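7.4 Setting up the wrist and head views for the bedside task set

This section covers the perception and planning settings for the bedside tasks in Rurkex. Complete section 7.3 (arm homing and joint limits) before you start. The settings below are stored per site, under the site profile name. The values shown come from the Crenshaw profile.

1. Open the Rurkex console and load the site profile. Confirm that the profile name in the status line matches the room.

2. Start both image streams. The wrist stream starts at low gain. Leave auto exposure on until step 5.

3. Select Perception > Self mask. The self mask removes the fingers and the gripper base from every wrist image before depth is computed. Close the gripper fully, then select Capture mask.

4. Check the mask edge along the fingertips. If the mask covers the tips only in part, the planner treats the remainder as an obstacle at zero range and refuses to move. Use Grow mask one step at a time.

Note: The mask is valid for one finger opening. Rurkex interpolates between the closed mask and the open mask. Capture both.

5. Drive the wrist to the gap between the nightstand and the bed with the fingers closed. Lock exposure in this pose. White bedding in bright light takes up enough of the view to pull auto exposure down, and the slide rail of a part-open drawer then falls below the detection threshold. 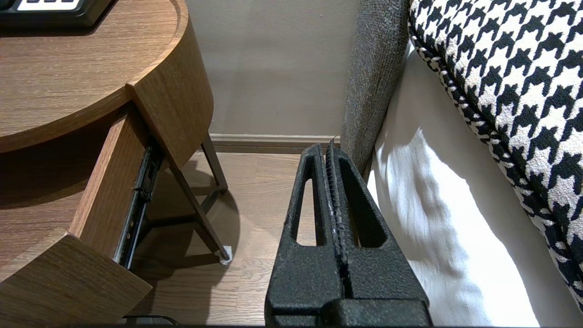 Does the drawer have to be closed before the planner is started?
The planner accepts any drawer position, provided the drawer front and at least one side wall are in the obstacle map. Set drawer_state to "measured" and the planner reads the opening from the map at the start of each plan. With drawer_state set to "closed", it uses the stored furniture model and may route the wrist through an open drawer.

6. Select Planning > Obstacle map > Build. A complete map for this task set in the Crenshaw profile holds 3,872 voxels. A partial map is flagged in yellow in the console and cannot be saved.

7. Review thin parts. Table legs, slide rails and hanging cords are often dropped by the default filter. Lower min_cluster to 3 and rebuild. If isolated points appear over the floor, raise the value by one and rebuild again.

Caution: Do not edit the map by hand to remove a thin part that blocks a path. Change the approach direction in step 10.

8. Switch to the head view and select Register views. The console aligns the head map to the wrist map using the rim of the tabletop and the top edge of the headboard. Patterned fabric gives many false matches. Draw an exclusion region over any pillow or blanket with a repeating pattern before you register.

9. Read the match count. Registration is accepted at 358 matches or more. Below that, move the head to a second viewpoint and select Add view. Do not lower the limit.

10. Set the approach for tabletop objects. For a round table against a wall, use approach "vertical" and wall_margin "wide". Vertical approach keeps the arm link above the tabletop and the wrist pointing down. The raised rim is handled as a separate obstacle, so a low sideways path across it is rejected even when the object itself is within reach.

11. Turn on the cable envelope. Planning > Body model > Cables adds a swept volume for the loops at the wrist. The default model, Clomico C, assumes the loops stay within the wrist radius. If yours hang lower or wider, select Custom and trace the lowest point of each loop in the head view.

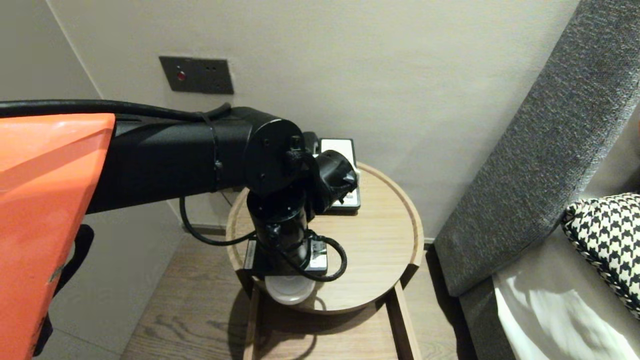

Latrice Boateng: We ran with the default envelope through most of June and got contact stops on small boxes near the front of the table. The planned path was clean every time. Tracing both loops fixed it, but the trace is lost if you reload the body model, so export it first.

The export command is Body model > Save trace. Traces are written to the profile folder and are reloaded with it from release 2,247 onward. In earlier releases, load the trace manually after step 1.

12. Run Plan check with motors disabled. The console plays the path against the map and lists each point where clearance falls below the margin. Resolve every entry before enabling the motors.

13. Save the profile.

Caution: Repeat steps 6 through 9 whenever the table or the bed has been moved. A small shift is enough to put the rim outside its mapped position.

If registration fails after a second viewpoint, collect the session log and send it to Justimdale support with the profile attached. Mark it for Rafferty Oyelaran. Include the mask files from step 3.

Next: 7.5 Grasp settings for flat and round containers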